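Gororis Clundby 500 Portable Power Station

Backup power for clinics, field stations and homes where the grid can't be counted on

Overview | Specifications | In the box | Charging | Care | Questions

The Clundby 500 is the unit we wanted to build from the day we opened the workshop. It's a battery you can carry in one hand, set on a shelf, and leave plugged in until the lights go out. When they do, it takes over so quickly that a desk lamp on the AC outlet barely blinks. We've been testing it through a whole winter of rolling outages and we still get a kick out of that!

It was drawn up with small clinics in mind, the two- and three-room kind that can't fit a diesel generator and don't have a yard to park one in. A vaccine fridge, a router, a couple of task lights and a phone charger are a pretty typical load for a place like that, and the Clundby 500 was sized to match. Plenty of them have ended up in apartments too, sitting under the kitchen table and keeping the internet going.

What it runs

The AC side gives you 300 watts of continuous output as a clean sine wave, so it's happy with motors and compressors as long as they're modest ones. Small fridges are fine. Laptops, radios, LED work lights and nebulizers are fine. Kettles, space heaters and hair dryers are not, and the unit will shut the outlet off and show a small orange triangle if you try.

There are 6 ports on the front: two AC, three USB and one 12-volt socket. Each row has its own switch, and it's worth using them. With the AC row off the inverter sleeps, and the battery lasts a good deal longer if all you need is light and a charged phone.
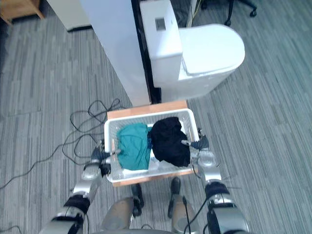
The display is one we fought over for months. Early units had a bright color screen, and in a dark stairwell it was like looking into a car headlight. The one we ship now is plain gray with big numbers and dims itself after a few seconds. It shows hours left at the present load, which is what people kept asking for, and the percentage in smaller type beside it. Press the dial once to wake it. Hold the dial down and the built-in lamp comes on, warm white, with a second level if you press again.

Battery

Inside is a lithium iron phosphate pack holding 500 watt-hours. We went with this chemistry because it puts up with being charged and drained day after day, and with being left full for weeks between cuts. It's rated for more than 2,000 full cycles. The pack comes out through the bottom with four screws and can be replaced without sending the unit back. The screws are ordinary Phillips heads. Please don't open the pack itself.

Switchover

Leave the unit plugged into the wall and your gear plugged into the unit. While the grid is up, power passes straight through and the battery tops itself off. When the grid drops, the battery picks up the load. Desktop computers have ridden through it in all our trials, though older ones with tired power supplies can be fussy, so try yours out on a quiet afternoon before you count on it.

One thing to be very clear about: the Clundby 500 is not a medical device, and it should not be the only backup for life-support equipment. Ventilators and operating room equipment need a certified supply. We're glad to talk through what this unit can and can't do alongside one.

Charging

Wall charging: use the cord in the box. There's no brick, the charger is built into the case. If power only comes on for short windows, set the charge dial to Fast. The fan will be loud. On Normal you can sleep in the same room with it.

Solar: any panel that fits the voltage range printed on the back label will work. Our own folding panel, the Jokcombe, clips to the handle and packs down flat. It does a lovely job on a clear day and a so-so job behind a window.

Car: the lead is included. It's slow, but it gets there.
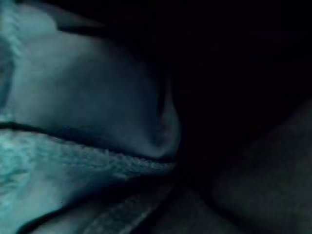
Generator: a lot of buildings run a shared generator for a few hours in the evening, and the current from those can be pretty rough. The charger accepts a wide swing in voltage and will pause by itself if things get too wild, then start again. You may hear it click. That's the relay.

Cold weather

The unit will run below freezing but it won't charge there. If it's been in an unheated hallway or the back of a van, bring it in and give it time to warm up first. The display shows a snowflake until it's ready. Wipe off any condensation before you plug anything in.

In the box

Clundby 500 unit
Wall cord
Car lead
Solar adapter cable
Spare fuses for the 12-volt socket
Printed guide with large type (readable by flashlight, we checked)

Optional extras

Begay wall bracket — holds the unit at chest height, with a strap across the front
Jokcombe folding solar panel
Second battery pack
Long solar cable for getting a panel up to a roof or balcony

Storage and care

Keep it somewhere dry, with a hand's width of space on the fan side. If you're putting it away for the season, leave it a bit over half full and top it up every few months. Dust the vents with a soft brush. The rubber port covers pull off for washing and press back in.

Stock

Updated 30th January. The gray version is in stock and shipping now. The green one is back in March, and so is the Begay bracket. Clinics and relief groups ordering several units should write to us before ordering online, as we can pack them on one pallet and put the guides in the language you need.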